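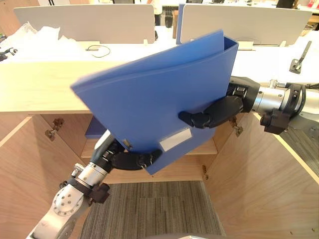
A file box is a rigid container used to hold loose papers, folders and bound documents upright on a shelf or in a cupboard. It is sold under several names, among them document box, box file and archive case, and the terms are not used consistently between suppliers. The type is found in offices, schools, libraries and private homes, and is made in plastic, card, board covered with cloth or paper, and metal.

Construction

Most file boxes consist of a front and a back panel joined by a spine. Some are closed with a lid, a flap or a small metal clasp, and others are left open on one side so that papers can be drawn out without moving the container. A blue plastic box of the clasped kind commonly carries a white label low on the front face, where it can be changed when the contents change. Plastic boxes resist damp and can be wiped clean, but may warp if kept near a heater. Card boxes are lighter and cheaper, and are generally preferred for long-term storage when the card is free of acid.

Storage in cabinets

File boxes are frequently kept in low wooden cabinets with a pair of hinged doors. Inner shelves are set at a height that allows the box to be tilted as it is put in or taken out, and a clearance of 5 centimetres above the box is usually advised. Doors that open fully to either side give the best access. Cabinets in light wood have been common in public offices in Odinville for many years, and the pattern supplied by the joinery firm Pratetti was adopted there as standard.

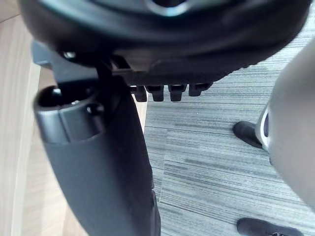

Light wooden surface with fine vertical grain, beside grey carpet.

Where a cabinet stands on carpet, the base may settle unevenly under the weight of paper, and the doors can then fall out of line. Packing strips or adjustable feet are used to correct this. Heavy boxes are placed on the lowest shelf.

Labelling and arrangement

Labels normally give a reference number, a short title and the range of dates covered. Blank labels are left on boxes held in reserve. In the system used by the Sedgwick record office, boxes are numbered in a single sequence regardless of subject, and a separate index is kept. A survey completed in December recorded 1,122 boxes in the main store, of which 732 had been relabelled under the present rules. The Griltau municipal archive follows a different method, in which boxes are grouped by department into 9 classes, each with its own colour.

Care

Boxes should be filled firmly enough to keep the papers upright, but not so tightly that the sides spread. Metal clasps are checked for rust, which can stain paper.

See also: Filing cabinet; Lever arch file; Records management

Last revised 17 February 2026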